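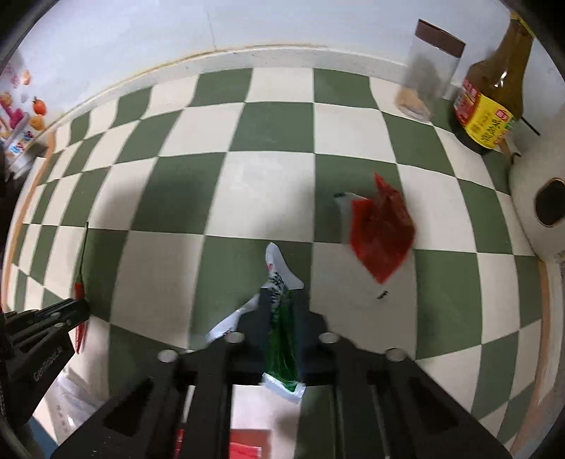

Slim packet held upright between the fingertips; second gripper over a red chili.

Workplace > Kitchen Stations > Hand-Held Grippers

Working a kitchen bench with hand-held grippers: notes for prep staff

Reading time: 4 min

Jorniment moved part of its ingredient sorting from bare hands to hand-held grippers in August. The recordings are used to train the arms planned for the Marín kitchen. Staff who used to sort and portion now spend part of the shift demonstrating the same work through a tool, and most of the habits that make a fast prep cook have to be slowed down. These notes cover setup, grip, and scheduling.

Bench setup

Clear the bench of anything that is not on the task card. Items that live at the back (sauce bottles, jars, the large containers) can stay if the card allows it, but push them against the wall before you start. A gripper is wider than a hand at the elbows of the linkage, and the outer bars will catch a bottle neck long before the fingertips get near it.

Tape the mat at the rear corners. A mat that creeps forward during a session changes the starting positions, and the reviewer has to reject everything after the shift.

Switch the cooktop off at the wall and park pans on the far side. Keep the lower edge of the bench free so both forearms can swing.

Gripping small items

Approach from above with the fingers open slightly wider than the item. Opening fully for every pick costs time and knocks over the neighbors.

Sealed packets: take them below the top seal, on the filled part. If you hold a packet by the seal it pivots, and you will spend the rest of the motion correcting for it. Flatten badly creased packets before the session, never during one. Glossy wrap slides on worn pads, so check the ridges for grease at every break and wipe them with a dry cloth.

Flat packages: slide one to the edge of the mat and take it there. Scraping at the middle of a flat package with both fingertips damages the tips.

Chilies: close slowly on the body, just under the calyx. The stem bends and gives no stable hold. A long pepper turns in the fingers when the grip is too low.
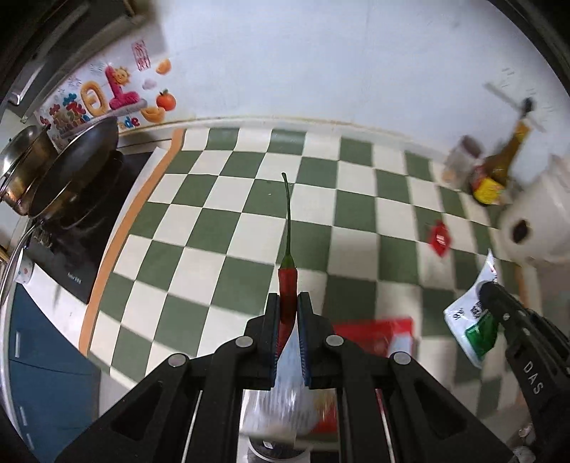

Stop squeezing when the skin starts to dimple. New operators tend to overclose, since the trigger gives less feedback than a thumb does. Ten minutes on a spare pepper at the start of the week fixes most of it. Bruised stock goes in the scrap tub and is logged as scrap, with no name attached.

Two grippers at once

Work one side at a time until the motions are clean. When both are active, the holding side stays still and the other side moves. Crossing the arms over the mat is the most common cause of a rejected recording at this station. Pass the item at the center line or set it down and pick it up again with the other tool.

What changes on the shift

The old count was packs per hour. The new one is accepted recordings, entered in Pulto at the end of each block. The first full batch came to 1340 recordings, of which 129 were rejected. Mevex, which handles the review, had asked for a minimum of 1000 usable, so the batch passed. The rejection codes are worth reading. "Occluded" means your other arm was in the way. "Drift" means the mat or the item moved before the start signal. "Hurried" means exactly that, and it is the code experienced cooks get most.

Cayetano Escobar, the shift lead, has set a limit of three blocks per person per day. The remaining hours are ordinary prep. The limit applies even if you feel fine; the load is on the outside of the wrist and shows up the next morning. Swap sides between blocks if you are recording one-handed.

Pay grade is unchanged for recording blocks. The arms, when they come, are assigned to sorting sealed goods only. Washing, trimming, tasting and anything on heat stay with the kitchen crew, and two posts per shift are being rewritten as station minders, who load trays, clear jams and pull damaged stock. Sign-up for minder training is on the sheet by the walk-in and closes Thursday.

Shutdown

Open both grippers fully, wipe the pads, check the screws at the linkage pivots for play, and hang the tools with the fingers down. Return peppers to the cooler. Packets can be reused until the seal splits. Note the mat position on the card if the next block continues the same task.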